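Thorlacius Shows Screw-Handling Cell in Simulation at Spring Open Day

30 March 2026

Thorlacius opened its automation laboratory to visitors for an afternoon of demonstrations centered on small-part handling. The main item on the program was a simulated assembly cell, built by the lab's software group and shown on the large display in the lecture room. Attendees came mainly from regional subcontractors, with a smaller group from the technical college.

The task is a common one in light assembly: small black screws, four to a tray, have to be handled one at a time by a gripper and brought to a cylindrical metal part. Screws of this size are difficult for a general-purpose gripper. They lie at arbitrary angles and cast little shadow, and a finger that closes a millimeter too high will push the screw away.
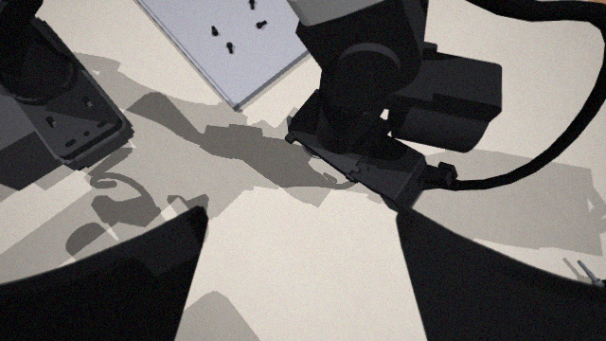 Vol. 16, No. 2

Auður Bech, who leads the simulation work, opened with the view from close to the gripper. This viewpoint is the one the control policy depends on most in the last few centimeters of an approach, she said, and it is also the one in which shadows cause the most trouble. Dark shapes from the arms and cables spread over a pale work surface, and a detector trained under even lighting tends to mark their edges as parts. The group now varies lamp position, lamp count and surface tone between runs for that reason.

Cables were a second topic. Earlier versions of the cell left them out of the model – a usual shortcut, as flexible bodies are expensive to compute. Bech's group put them back in December as fixed geometry attached to the arm. They do not bend under load, but they block the view and throw shadows in a plausible way, and she regards that as sufficient for training the vision side.

The software runs on Tandine, the lab's in-house scene builder. An operator sets up the room, the furniture, the stands and the tools once, and Tandine then produces variants with altered part positions. For the open day the group prepared a batch of 500 variants overnight and let visitors pick which ones to play back. Playback was at half speed so that the finger motion could be followed from the rear seats.
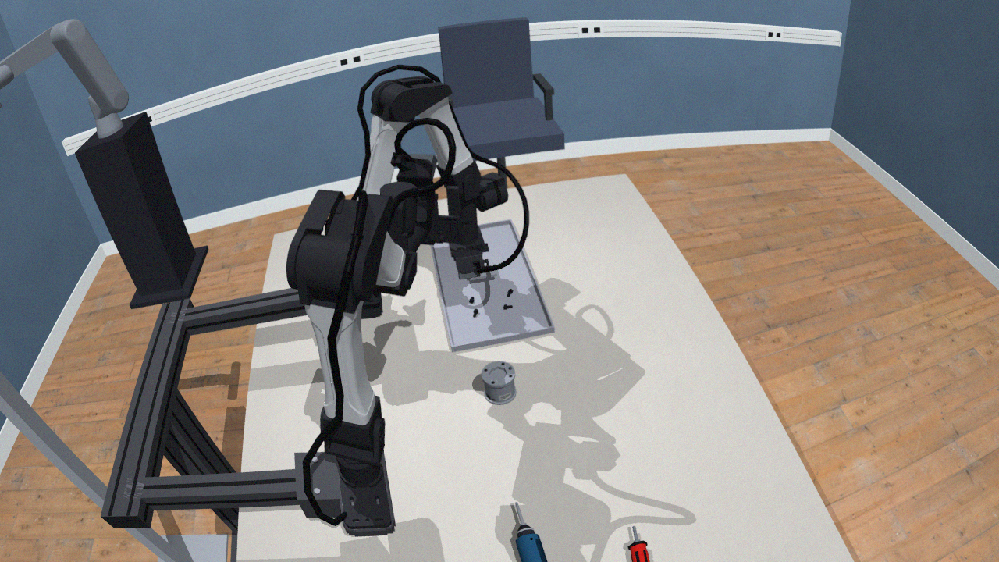

Villads Steinarsdóttir of Fesero, a contract manufacturer that has worked with the lab on part data, spoke next on what a plant would need before adopting such a system. His main point concerned trays. In production, trays are dented, oily or replaced without notice by a different type, and a policy trained on one clean rim height will fail on the next delivery. He asked that rim height and floor reflectance be added to the list of varied parameters. Bech confirmed that rim height is planned for the next release and that reflectance is under test.

The question period ran past the scheduled time. Ditte Juhl, an instructor at the college, asked whether the hand tools in the model serve any purpose in the task. They do not at present. The screwdrivers are included as clutter, and the policy is penalized for contact with them. A later task will have the arm pick up a screwdriver by the handle, but no date was given.

Another visitor asked about transfer to hardware. The lab has a physical cell of matching layout under construction and expects to report on grasp rates once it is commissioned. Bech declined to give figures from simulation alone, stating that these are useful for comparing one version of the policy with another and for little else.

After the talk, visitors could try a desk station where the simulated arm is driven by a hand controller. Most needed several attempts to bring the fingers down on either side of a screw without striking the tray – the lack of touch feedback was the most frequent complaint. Jytte Sveinbjörnsson, who ran the station, noted the comments for the interface group.

Slides from the talk are available from the Thorlacius front office on request. The scene files for the tray task will be released to partner firms with the next version of Tandine. Groups wishing to book a separate demonstration should contact Ditte Hjaltadóttir and state the number of attendees and whether the hand controller station is required.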